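The Patient Hand

Reading time: 4 minutes

Asabe Okeke does not like to be called a teacher. When I come to the ground floor of the Kasis building, where her small firm Lesska has its two rooms, she is sitting on a low chair with both arms stretched forward, and she is holding a pair of handles as one holds the handles of a wheelbarrow. She closes her fingers a little. On the other side of the room a robot arm closes its fingers a little too.

"I show it," she says. "It is my hands that know the thing. I could not write it down for you."

What she knows, in this month, is plastic bags. The firm has taken work from Akpan, a company that sorts and packs household goods, and the arm must learn to handle soft things which have no fixed shape. A cup is the same cup every time. A bag is a different bag each time you put it down, and the programs which were good with cups had no answer to it. So the people at Lesska went back to an older idea: let a person do the task through the robot's own body, many times, and keep everything that the machine saw and felt on the way.

They began in June. The plan was to collect 500 good examples before the end of the summer, and when I visit they have 292. I ask if this is slow. Tanko Yusuf, who looks after the recordings, thinks about it for a long time before he replies that it is the right speed for people who also want to sleep.

A single example lasts some 20 seconds. Asabe brings the arm over the table, opens the gripper wide, lowers it until the fingers stand on both sides of the bag, and only then starts to close. The last part is the difficult one. If she is too high, the fingers will take only the loose plastic on top. If she is too low, they press against the wood, and Tanko hears it before he sees it on his screen.
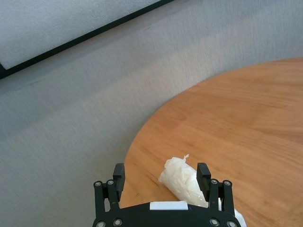

The gripper open over a rolled white bag on the round table at Lesska.

She changes the place of the bag between examples, and also its direction. Sometimes it lies straight, sometimes across. In the first weeks she put it always in almost the same position, because it was comfortable for her wrists, and the result was a robot that was very sure of itself and could work in one small area only. Tanko still keeps those recordings. He calls them "the lazy ones", although she was tired and not lazy, and she reminds him of this.

I was invited to try. I have driven a car for many years and I can sew a button, so I expected to be not too bad. I was bad. The handles are light and they answer quickly, but the distance between your hand and the fingers on the table is hard to forget. I looked at the arm, then at the screen with the view from the wrist, then at the arm again, and in the meantime I had pushed the bag away. Asabe told me to choose one of the two and stay with it. She herself uses the screen. "Inside", she calls this way of working, as in: today I am inside all morning.

After four attempts I lifted the bag — not high, and not by the part I wanted. Tanko asked politely if he could delete it.

There is a question whether bad examples should be deleted at all. Tanko is strict and keeps only the clean ones. Asabe would like to save also those in which she makes a mistake and corrects it, so that the robot can learn what to do when a bag slips. They have discussed it since June and for now each has a folder. In the next weeks they will train the arm once with his folder alone and once with both, and compare.

When I put on my coat she has already taken the handles again. She moves her shoulders, looks at the screen and says a number aloud to Tanko, who repeats it and presses a key. The arm goes over the table and opens.

Last updated: 26th August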